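Ticket 3546 — game freezes on fast travel, save rolls back
Product: Zullovby (PC)
Opened by: Csenge Barta
Opened: 25 August 2019
Status: reopened, then solved (sort of, see end)
Priority: normal. I'd have said high but ok

Short version. Open the big map, pick any lodge on the north side, screen goes to the loading mountain, music keeps going, picture stops. Alt+F4. Restart, and I'm back before the last race. Every time on the north side, never on the south side.

Attachments (4)
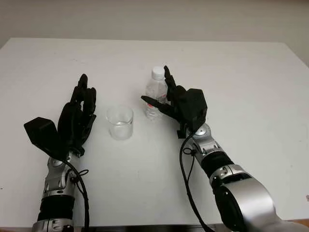
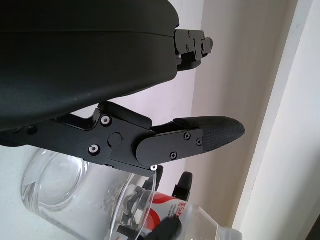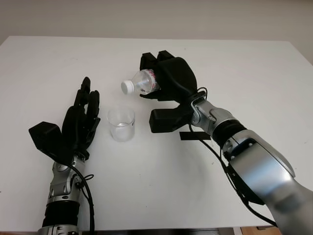
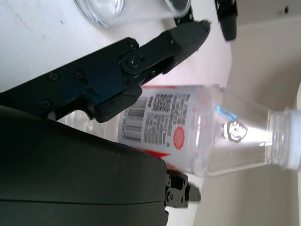

System
Windows 10 64 bit, all updates in
i5 8400, 16GB RAM
GTX 1060 6GB, newest driver, clean install
Game on the SSD, save folder on the default drive
Wired pad, no wheel, no VR
Single player mostly, but the game is always online so who knows

What I did before the freeze, since the form asks. Played from the February patch on with zero trouble. Installed the Dukell Valley add-on Friday night. Did the two intro runs, bike then wingsuit, fine. Went to fast travel to Ejigu Lodge. Freeze. Tought it was a one-off. It was not.

Log

Try 1
Verify files through the launcher. It found one bad file and redownloaded it. Same freeze.

Try 2
Deleted shader cache. First load took ages, then same freeze. Stutters in the village now too, went away after ten minutes or so.

Try 3
Windowed instead of full screen. Freeze, but now I can see the mouse move over it. CPU sits at one core full, rest doing nothing. Memory doesn't climb. So not a leak I guess.

Try 4
All graphics to low, vsync off, frame cap off. Freeze. Put everything back.

Try 5
Skipped fast travel and rode there by bike. Took forever, north ridge is all uphill and I crashed into the same fence over and over. Got to the lodge. No freeze! Lodge unlocked, got the little fanfare, shop opened. Fast traveled away, fine. Fast traveled back — freeze.

So it's not the place, it's the loading of the place from the map.

Try 6
Overlay off (launcher overlay, GPU overlay, the chat one). No change.

Try 7
Unplugged the pad, keyboard only. No change, and I ride like a cow on keyboard.

Try 8
Went offline by pulling the cable right when the loading screen came up. Got "connection lost", then it LOADED. Stood in front of the lodge with no other riders around. Plugged the cable back in, game reconnected, other riders popped in after a bit. No freeze. Did that a second time to be sure, same thing.

That's the interesting one. Please look at that one.

Reply from support (Desard help desk)
Hello Csenge, thank you for the detailed report. Please verify your game files and update your graphics driver. If the issue continues, please reinstall the game. We are closing this ticket for now, you can reopen it by replying.

My reply
Reopening. Verify is try 1. Driver is in the system list. I don't want to reinstall, it's a whole evening on my line and pulling the cable fixes it so how can it be the install. Please pass try 8 to someone who works on the online part.

Reply from support
Hello Csenge, sorry about that. I passed it on. Can you tell us how many ghosts you have saved? Profile, then Records, then Ghosts. The number is in the corner.

My reply
295. Didn't know they were kept, I thought it only held the best one per run. Most are from one downhill track that I was trying to get gold on all spring. Is there a limit?

Reply from support
Thank you. The online team thinks the map tries to match your ghosts with friends' ghosts for every run near the lodge before you arrive. The new valley put a lot more runs on the north side. Please try the following and let us know:
1. Back up your save folder.
2. Delete ghosts you don't need. There is no "delete all" at the moment, sorry.
3. Settings, Online, set Friend Ghosts to Off.
4. Restart the game fully, not just back to the menu.
5. Fast travel to Ejigu Lodge.

Try 9
Did 1, 3, 4, 5. Skipped 2 on purpose to see which one does it. Loads! Slow, but it loads. Went south, back north, south, north. Good every time.

Try 10
Friend Ghosts back On, still all my ghosts. Freeze. Ok so that's it then.

Try 11
Friend Ghosts On, deleted ghosts by hand until only 3 were left. One at a time, with a confirm box on every single one. My thumb hurts. Loads fine with friends on. So either one works.

About the rollback — different thing I think. The game writes the save when you arrive, not when you leave, so if it hangs between the two you lose the race before. I lost a gold medal on the wingsuit canyon like that and I'm not over it. Could it save on leaving too? Should I make a second ticket for this or can you split it?

Reply from support
Hello Csenge, we have split the save question into its own ticket, you will get a mail. The freeze is now a known issue. We can't give a date for the fix. Until then please leave Friend Ghosts Off. Is it ok to mark this one as solved?

My reply
Mark it as workaround if you have that. If not then solved is fine. Also pls put the Friend Ghosts thing in the known issues list, there's people in the forum reinstalling Windows over this.

And no, the medal didn't come back. Could someone restore it? Run is Canyon Drop, wingsuit, Saturday evening.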